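Irgate two-arm kit for laying tables, worth it for a small café?

Posted by Comfort Opoku, 2019-03-10

Hi all, hoping somebody has lived with one of these. My sister and I run a small café and we've been offered the Irgate kit on a trial. It's the one with two arms and the white box-shaped grippers, and the Vumside software to go with it. They want 959 for the trial period, taken off the price if we keep it, and then there's a support plan on top that I haven't got my head round yet.

What I'd like it to do is dead simple. Forks and spoons out on the tables before we open, and collected up again at the end. That's it! I don't need it carrying soup. The salesman was very keen and showed me a video of it folding napkins, but the video had a cut in it every few seconds so I'm a bit wary.

My main worries are shiny tabletops (ours are all glossy, I wipe them twenty times a day), thin cutlery, and whether two people with no technical background can set it up without ringing someone every morning. Also is the support plan a rip-off? Thanks in advance x

Jamudura_Dave

Wouldn't bother. My cousin had a robot vacuum and it ate a phone charger. You can get a school leaver to lay tables in ten minutes and they'll make you a tea as well.

Nkrumah Aidoo

I've had the kit since August so I can probably help a bit more than that, sorry Dave.

Setup first. The box says an afternoon. It took me two evenings, and most of the second one was me having plugged the right arm's cable into the left arm's socket (they look the same, put a bit of tape on one). After that you teach it by moving the arms yourself and saving the positions. If you can set up a new phone you can do it, though the menus in Vumside are laid out by someone who hates people. The bit you want is under "Routines" and then "Repeat with changes", don't ask me why.

Shiny tables were a problem for me too. On the first software it would stop dead over a glossy top, hang there for a few seconds and then give up and beep. There was an update in the autumn which made it much better. Make sure the one they send you has had it, mine hadn't and I spent a week blaming my light bulbs. Busy patterns don't seem to bother it half as much as glare does, so pull the blind down if the sun comes straight in.

Cutlery, then. Spoons are easy. Forks were a pain until I stopped having it go for them flat on the table, it kept skating them along and once flicked one clean onto the floor. I stand them in a mug with the tines up now and it lifts them out by the handle, and I get far fewer drops. Very thin cheap forks still turn a little in the grip. The rubber pads help, Ansah sell a pack of 10 that fit and they're a lot less money than the Irgate ones.
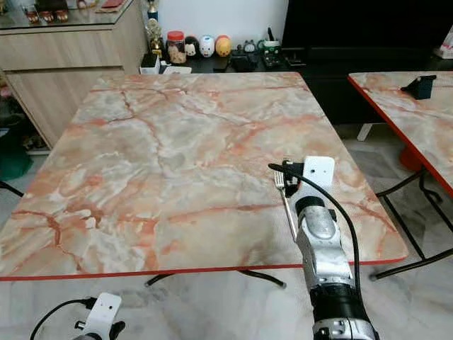 Right arm with a fork, held just over the tabletop. Left one hanging below the front edge of the table.

Speed, well, it's slow. I can lay a table in the time it takes to pick up its second fork. But I'm doing the milk order while it gets on with it, so I don't mind.

On the support plan, I paid 300 for the year and rang them four times, and three of those were in the first fortnight. I'd take it for the first year and then let it lapse. Ask them to put the trial refund in writing as well, mine took some chasing.

Comfort Opoku

Oh this is so helpful, thank you Nkrumah! I'd never have thought of the mug. I'm going to ring them and ask about that update before I hand over any money. Do you leave yours set up overnight or pack it away?

Nkrumah Aidoo

Leave it out, just park the arms and switch off at the wall. Moving it means teaching it the table again and you really don't want to be doing that before breakfast.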